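Home and Garage Help > Storage and Organizing

How do I get old scuffs and color transfer off a gray plastic bin?

Posted by gruvinness_porch
20 Jul 2024

I have a large gray storage bin that came with the house when we moved to Delura. It's solid, no cracks, and the walls slope in toward the bottom so it's easy to reach into. I'd like to keep using it, but the inside is in bad shape. There are scratches, dull blotches on the floor of it, and a red smear on one wall that I can't shift.

So far I have tried dish soap and hot water, then baking soda paste left on overnight. The soap got the dust off. The baking soda did nothing to the red mark and may have made the floor a little duller. I don't want to use anything that will leave a smell, as it might end up holding birdseed or potting mix later on.
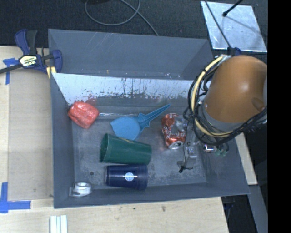 Inside of the bin. Red smear is on the far wall, worn area is the floor.

What I'd like to know is:

Is the red color going to come out, or is it in the plastic for good?
Is there any point in trying to polish the floor of the bin?
Would a coat of paint hold up in there?

I called the hardware store in Wella and they told me to buy a new one. A new one close to this size was $40 and thinner than what I have, so I'd sooner clean this one up.

hendricks_shopguy
382 posts

Find out what plastic it is first. Turn it over and look for the recycling triangle. Most heavy bins like that are a 2 or a 5, polyethylene or polypropylene. Both of them are tough, and both are slightly waxy, so stains sit near the surface but can be stubborn.

For the red, start with rubbing alcohol on a white cotton rag. Use white so you can tell if any color is lifting. Hold it against the mark for a minute and then rub in one direction. If you see pink on the rag, keep going with a clean part of the rag each time. If you see nothing after three or four tries, go to a melamine sponge, damp, with light pressure. The sponge is a fine abrasive and will take off a little of the surface along with the mark. On a wall that's already scratched you won't notice.

Do this outside or with the garage door open. Let it air out for a day, then wash with dish soap and rinse twice. The alcohol doesn't leave a smell once it's gone. Stay away from acetone and lacquer thinner.

Polishing the floor is a waste of time. Scratches in that kind of plastic don't buff out the way they do in acrylic. You can scrape off any raised burrs with a razor blade held nearly flat, and that will make it easier to wipe down. The dull color will stay.

Paint I would skip completely. It doesn't bond well to either plastic, even with the primer made for it, and anything you drag across the bottom will lift it. You don't want chips in your birdseed.

mossback19

Put it out in the sun for a week. Took the stain out of my cooler. Didn't do anything for the scratches.

quiltandtrowel

I agree with the first reply about the paint. I painted a plastic planter two years ago with spray primer and a topcoat rated for plastic, and it was flaking by the next June.

If the look of the floor bothers you, cut a piece of rubber shelf liner to fit and lay it in the bottom. Trace the outside of the bin on newspaper, trim the paper until it sits flat inside, and use that as your pattern. Lift it out and rinse it when it gets dirty. For potting mix I wouldn't bother with a liner at all, the dirt just gets under it.

On the sun idea, it can fade some food stains but too much of it makes plastic brittle. A few days is fine. I wouldn't leave it out all summer.

gruvinness_porch

Thanks. It has a 2 on the bottom. Alcohol brought up some pink on the rag, so I'll keep at it. Shelf liner is on the list.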